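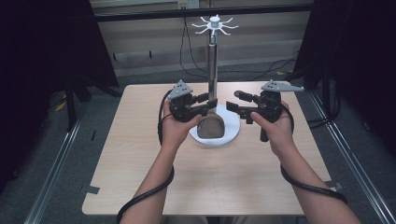
학술출판 > 고전·성서문헌 > 편집자 인터뷰

시편 난외주 총서, 첫 권 교정 단계에 들어서
호르카르몽 도서관 소장 필사본을 바탕으로 한 여섯 권짜리 편집본

2020년 5월 26일 화요일

토사브네스 고문헌연구소가 준비해 온 「시편 난외주 총서」의 첫 권이 최종 교정에 들어갔다. 호르카르몽(Horkarmont) 도서관이 소장한 중세 라틴어 시편 필사본의 여백 주석을 전사하고 역주를 붙인 편집본으로, 전체 6권으로 계획되어 있다. 본지는 연구소 편집실장을 서면과 전화로 인터뷰하여 총서의 구성과 편집 원칙, 향후 일정을 들었다.

편집실장은 난외주를 독립된 자료로 다루게 된 경위를 먼저 설명하였다. "시편 본문에 대한 연구는 충분히 축적되어 있습니다. 이에 비해 본문 옆에 적힌 짧은 주석은 해당 필사본의 해제에서 한두 줄로 언급되는 데 그치는 경우가 많았습니다. 어느 교부의 문장을 줄여 옮긴 것인지, 필사자가 수업 중에 들은 내용을 적은 것인지조차 구분되지 않은 채 남아 있었습니다."

연구소가 조사한 필사본은 모두 400점이다. 이 가운데 주석이 거의 없는 것과 후대에 재제본되면서 여백이 잘려 나간 것은 본편에서 제외하고 부록 목록에만 올렸다. 제외 기준을 두고는 내부에서도 의견이 갈렸다고 한다. 편집실장은 "잘린 여백에 남은 글자 몇 개만으로도 다른 사본과의 관계가 드러나는 사례가 있어, 그러한 경우에는 예외로 본편에 수록하였다"고 밝혔다. 예외를 적용한 사본은 각 권 서문에 번호와 사유를 함께 적는다.

전사 원칙은 비교적 보수적이다. 약어는 풀어 쓰되 풀어 쓴 글자를 이탤릭체로 구별하고, 필사자가 스스로 고친 부분은 고치기 전의 형태를 각주에 남긴다. 구두점은 원문의 것을 따른다. 편집실장은 이 마지막 항목에 대하여 다음과 같이 말하였다. "독자의 편의를 고려하면 현대식 구두점을 쓰는 편이 낫다는 지적을 여러 차례 받았습니다. 타당한 지적입니다. 다만 난외주의 점과 빗금은 인용이 끝나는 자리를 표시할 때가 있고, 이를 현대 부호로 바꾸면 그 정보가 사라집니다. 대신 맞은편 면의 번역문에는 현대식 구두점을 적용하였습니다."

인용 출처를 밝히는 작업에는 연구소가 운영하는 색인 이보(Ivow)가 쓰였다. 이보는 교부 문헌과 중세 주해서의 첫 구절과 끝 구절을 표제어로 정리한 색인으로, 주석의 앞머리가 생략된 경우에도 끝 구절로 원출처를 찾을 수 있도록 설계되었다. 편집실장은 색인의 한계도 분명히 하였다. "요약 인용에는 잘 맞지 않습니다. 필사자가 두 문장을 한 문장으로 합쳐 놓으면 첫 구절도 끝 구절도 남지 않습니다. 이런 주석은 담당 연구원이 직접 읽고 판단하였으며, 확신이 없을 때에는 출처 미상으로 표기하였습니다. 첫 권에도 출처 미상 항목이 적지 않습니다."

번역 용어의 통일 역시 오래 논의된 사안이다. 라틴어 시편의 장 번호가 국내 독자에게 익숙한 번호와 다르기 때문에, 총서는 라틴어 번호를 앞에 쓰고 괄호 안에 다른 번호를 병기한다. 시편 표제에 쓰인 음악 용어는 번역하지 않고 음역한 뒤 권말 용어집에서 설명한다. 하느님과 하나님의 표기 문제에 대해서는 "총서 전체에서 하느님으로 통일하고, 기존 번역본을 직접 인용할 때에는 해당 번역본의 표기를 그대로 둔다"는 것이 연구소의 방침이다.

첫 권의 분량은 600쪽이며, 초판은 400부를 인쇄한다. 제작과 배포는 도서출판 탕(Tang)이 맡는다. 부수를 제한한 이유를 묻자 편집실장은 대학 도서관과 신학교 도서관의 사전 신청 수량을 근거로 정하였다고 답하였다. "개인 독자의 문의도 있습니다만, 대역본이라는 형식과 판형 때문에 가격을 낮추기가 어렵습니다. 서문과 용어집은 별도의 소책자로 묶는 방안을 출판사와 협의하고 있습니다."

교정 과정에서 가장 시간이 걸린 부분으로는 대역 면의 정렬이 꼽혔다. 왼쪽 면의 주석은 길이가 제각각이고 오른쪽 면의 번역은 대체로 그보다 길다. 한 주석이 다음 면으로 넘어가면 각주의 위치도 함께 밀린다. 연구소는 초교에서 각주를 면별로 배치하였다가 재교에서 주석 단위로 다시 묶었고, 이에 따라 상호 참조 번호를 전부 새로 매겼다. 편집실장은 "초교본을 받아 검토해 주신 외부 심사위원들께는 번호 대조표를 따로 보내 드렸다"고 덧붙였다.

호르카르몽 도서관과의 협력 범위에 관한 질문도 있었다. 도서관은 필사본 열람과 도판 게재를 허가하였고, 판독이 어려운 부분의 재확인 요청을 받아 왔다. 재확인 결과가 기존 목록의 기술과 다를 때에는 양 기관이 합의한 문안을 각주에 싣는다. 합의에 이르지 못한 항목은 두 견해를 나란히 적는다. 편집실장은 연대 추정에서 이러한 항목이 특히 많다고 하면서, "서체만으로 연대를 좁히는 일에는 신중할 수밖에 없다"고 말하였다.

둘째 권은 참회 시편에 달린 주석을 다룬다. 전사는 마쳤으나 번역 원고의 상호 검토가 남아 있다. 첫 권의 정오표는 8월에 연구소 자료실을 통하여 처음 공개하고, 이후 새 권이 나올 때마다 갱신할 예정이다. 독자가 발견한 오류는 권호와 쪽수, 주석 번호를 적어 편집실로 보내면 된다. 편집실장은 출처 미상 항목에 대한 제보를 특별히 요청하였다. "설교집이나 수도 규칙 해설 쪽을 연구하시는 분들이 알아보실 만한 문장이 여럿 있습니다. 확인된 출처는 제보자의 동의를 얻어 정오표에 성함과 함께 싣겠습니다."

분류: 성서문헌학 | 필사본 연구 | 총서 간행 소식

관련 글
- 라틴어 시편의 장 번호, 어떻게 병기할 것인가
- 이보 색인 이용 안내: 끝 구절로 출처 찾기
- 서평: 중세 수도원 도서 목록의 편집과 번역
- 호르카르몽 도서관 소장 전례서 해제
- 대역본 조판에서의 각주 처리 기준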